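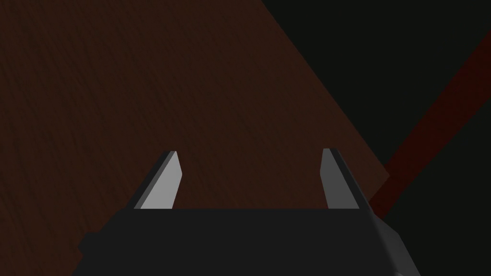

heltdale_southpaw

Hi everybody, and sorry in advance for the length of this. I've been boxing at a little club in Heltdale for a bit over two years now, mostly for fitness, and my coach has finally said I can put my name down for a novice bout in August. I'm thrilled and scared in equal parts! The trouble is my weight. I walk around at 148 pounds and the lady at the desk seemed to think I should come down a class so I'm not giving away height to everyone. I've never cut weight in my life and I love my dinners. Is it worth doing for a first fight, or should I box at whatever I weigh on the day? And while I'm here, what size gloves should I be sparring in? I've been borrowing the club's and they're all falling apart.

Posted January 2018

mondirier_corner

Welcome, and congratulations, you'll remember that first one for the rest of your life whichever way it goes. I've worked corners for 22 years, mostly at the Mondirier club, and I'd tell you the same thing I tell all of mine: box at the weight you train at. A first bout takes a lot out of you just from nerves (you will be amazed how tired your arms get in a minute and a half) and you don't want to go in hungry and dried out on top of it. I had a lad years ago who sat in a sauna the night before and could hardly lift his hands by the second round, bless him. If you lose a pound or two between now and the summer from all the extra roadwork, lovely, let it happen, but keep eating your dinners and keep drinking your water.

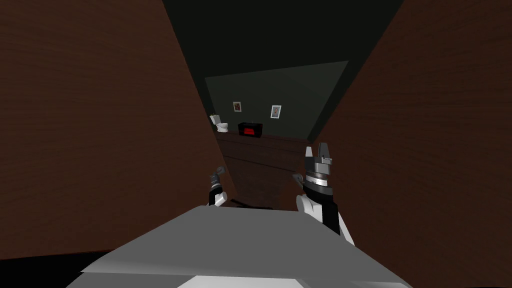

Do I need a separate pair of gloves for sparring?
Get a 16 ounce pair and keep them only for sparring, because bag work packs down the padding and your partners will feel it.

Lace-up or Velcro is up to you. Velcro is easier if you're getting ready on your own, and a bit of tape over the strap stops it from scratching anyone. Do ask your coach before you buy, though, as some clubs have their own rules and he's the one who has seen you spar.

hajji_bagwork

what he said. also wrap your hands properly, 200 inch wraps not the short ones

provmont_flyweight

I'm going to be the odd one out a little! I fought my first at Provmont at 127 and I had come down about four pounds for it, slowly, over a couple of months, mainly by giving up soda and late-night toast. I felt fine and I'd do it again. So I don't think it has to be awful, as long as you have plenty of time and your coach is keeping an eye on you. What I would never do is leave it to the last week. Also check what time your weigh-in is, mine was the same morning and I had a banana and a bagel waiting in my bag for the second I stepped off the scale. Good luck, and please come back and tell us how you got on!
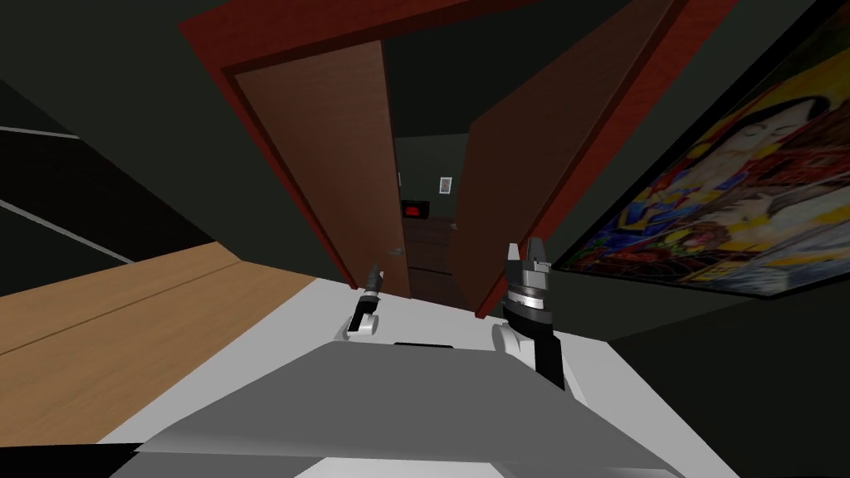

View toward the open doorway, over the white tabletop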